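발표자 노트: 작은 물건의 자리
사물 배치와 분류에 관한 내부 강연
발표: Ermira Stojanović (Tutine 생활기록실)
2019년 4월 1일

슬라이드 1. 인사 및 강연의 범위

참석해 주신 여러분께 감사드립니다. 본 강연은 Tutine 생활기록실이 지난 1월부터 진행해 온 소형 생활용품 분류 사업 Atinga의 중간 결과를 공유하기 위한 자리입니다. 강연은 40분으로 예정되어 있으며, 질의는 마지막 슬라이드 이후에 받겠습니다.

오늘 다룰 대상은 가구나 가전이 아니라 손안에 들어오는 크기의 물건들입니다. 책상 서랍, 현관 선반, 필통 바닥에 모이는 것들로서, 대개 이름표도 없고 정해진 자리도 없습니다. 기관의 자산 대장에는 거의 오르지 않지만 실제로 책상을 정리해 보면 가장 많은 시간을 요구하는 품목이 바로 이 부류입니다.

(잠시 멈춤. 배포 자료 1쪽을 펴 달라고 안내할 것.)

슬라이드 2. 분류의 출발점

기존 지침은 용도를 첫째 기준으로 삼았습니다. 문구는 문구끼리, 놀이용품은 놀이용품끼리 모으는 방식입니다. 이 기준은 창고에서는 잘 작동하였으나 개인 책상에서는 그러하지 못했습니다. 한 사람의 책상 위에서는 테이프와 퍼즐이 같은 손에 의해 같은 오후에 쓰이기 때문입니다.

이에 본 사업에서는 용도를 잠시 접어 두고, 넓은 면 위에 물건을 모두 꺼내 놓은 뒤 눈에 들어오는 특징부터 적도록 하였습니다. 크기, 색, 형태, 놓인 방향의 순서입니다.

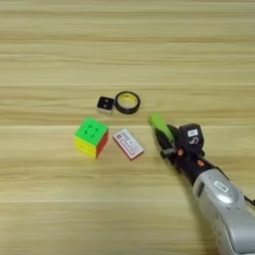 그림 1. 밝은색 나무 상판 위의 소형 물품. 큐브 퍼즐, 검은색 테이프, 작은 정육면체, 흰 바탕에 붉은 인쇄가 있는 상자.

용도로 나누면 이 물건들은 금세 흩어집니다. 테이프는 문구함으로, 큐브 퍼즐은 놀이용품함으로 가게 되고, 납작하게 놓인 흰 상자는 내용물을 확인하기 전까지 갈 곳이 없습니다. 그러나 형태를 기준으로 보면 사정이 달라집니다. 퍼즐과 그 뒤의 작은 정육면체는 크기만 다를 뿐 같은 꼴이며, 칸막이 안에서 차지하는 공간의 성격도 같습니다. 테이프만이 둥글고, 가운데가 비어 있습니다.

여기서 청중께 여쭐 것: 각자의 서랍에서 둥근 물건은 어디에 두고 계십니까. (두세 분의 답을 들은 뒤 다음으로 넘어갈 것.)

슬라이드 3. 색에 대한 기록 방식

색은 기록자마다 표현이 다르므로 주의가 필요합니다. 특히 여러 면의 색이 서로 다른 물건은 어느 면을 대표로 삼을지 먼저 정해야 합니다. 본 사업에서는 윗면을 우선하기로 하였습니다. 따라서 위의 퍼즐은 기록 카드에 초록색으로 적고, 옆에서 보이는 노란색과 빨간색은 비고란에 둡니다. 작은 정육면체 역시 윗면이 검은색이므로 검은색으로 적고, 밝은 옆면은 비고로 처리합니다.

이 규칙에 대해서는 이견이 있었습니다. Tastau 분관에서는 면적이 가장 넓은 색을 적자고 제안하였고, 인쇄물이 많은 분관의 사정을 고려하면 타당한 의견입니다. 다만 퍼즐처럼 손을 대면 색 배열이 바뀌는 물건에는 어느 방식도 완전하지 않습니다. 해당 품목은 품명만으로 찾을 수 있게 하고 색은 참고 사항으로 남기는 안을 검토하고 있습니다.

기록 카드의 항목은 모두 16개이나, 현장에서 처음 작성할 때는 앞의 3개 항목만 채우면 됩니다. 나머지는 보관 장소가 정해진 뒤에 적습니다.

슬라이드 4. 간격과 여백 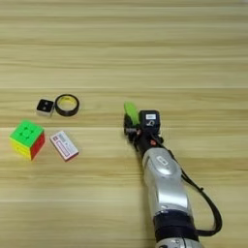

읽는 시간 3분

다음으로 말씀드릴 것은 물건과 물건 사이의 간격입니다. 뒤쪽의 검은 블록과 테이프는 거의 맞닿아 있고, 앞쪽의 퍼즐과 직사각형 상자 사이에는 나뭇결이 보일 만큼 틈이 있습니다. 눈은 맞닿은 것을 한 묶음으로 읽습니다. 두 물건이 모두 검은빛을 띠고 있으므로 그러한 인상은 더욱 강해집니다. 기록자가 무심코 한 장의 카드에 두 물건을 적는 오류도 대체로 이러한 배치에서 발생하였습니다.

그러므로 기록을 시작하기 전에 물건 사이를 손가락 하나 너비만큼 띄울 것을 권고합니다. 맞닿은 채로 적어야 할 사유가 있는 경우, 예컨대 함께 쓰는 한 벌의 물건인 경우에는 카드 상단에 그 관계를 밝혀 주십시오.

위쪽의 빈 상판에도 주목해 주시기 바랍니다. 책상 전체를 채우지 않고 한쪽을 비워 두면 기록을 마친 물건을 옮겨 놓을 자리가 생깁니다. 초기 작업에서는 한꺼번에 너무 많은 물건을 꺼내는 바람에 기록 전과 기록 후가 뒤섞이는 일이 잦았습니다. 한 번에 다루는 수량은 기록자의 재량에 맡기되, 여백은 반드시 확보하여야 합니다.

(시간이 부족할 경우 다음 문단은 생략 가능.)

상판의 재질과 무늬에 관한 문의가 여러 차례 있었습니다. 결이 가로로 길게 난 나무 상판은 물건을 줄 맞추어 놓기에 편리합니다. 결을 기준선으로 삼으면 별도의 자가 없어도 앞줄과 뒷줄을 구분할 수 있습니다. 반면 밝은 바탕에 흰 물건을 놓을 때는 윤곽이 약해지므로, 짙은 색 받침을 한 장 준비해 두는 것이 좋습니다.

슬라이드 5. 보관함 Isirent의 적용

분류가 끝난 물건은 칸막이 보관함 Isirent에 옮깁니다. 각진 물건은 벽면에 붙여 넣고, 둥근 물건은 눕혀서 넣는 것을 원칙으로 합니다. 테이프를 세워 넣으면 굴러서 옆 칸의 물건을 밀어내는 사례가 보고되었습니다. 가운데 빈 공간에는 클립과 같은 더 작은 물건을 넣지 않습니다. 꺼낼 때 함께 딸려 나와 분실되기 쉽습니다.

종이 상자류는 인쇄면이 위로 오도록 눕힙니다. 내용물이 확인되지 않은 상자는 임시 칸에 두고, 품명란은 비워 둔 채 외관만 적습니다. 추정으로 품명을 적는 일은 삼가 주십시오. 한번 적힌 이름은 이후의 점검에서 좀처럼 의심받지 않습니다.

슬라이드 6. 향후 일정 및 질의

현재까지 작성된 기록 카드는 200장입니다. 하반기에는 Tastau 분관의 카드와 서식을 통일하고, 앞서 말씀드린 색 표기 규칙을 다시 논의할 예정입니다. 의견이 있으신 분은 배포 자료 뒷면의 양식에 적어 출구 쪽 탁자에 제출해 주시기 바랍니다.

질의를 받겠습니다. (질문자는 소속을 먼저 밝히도록 안내할 것. 카드 서식 사본은 요청하는 분께만 배부.)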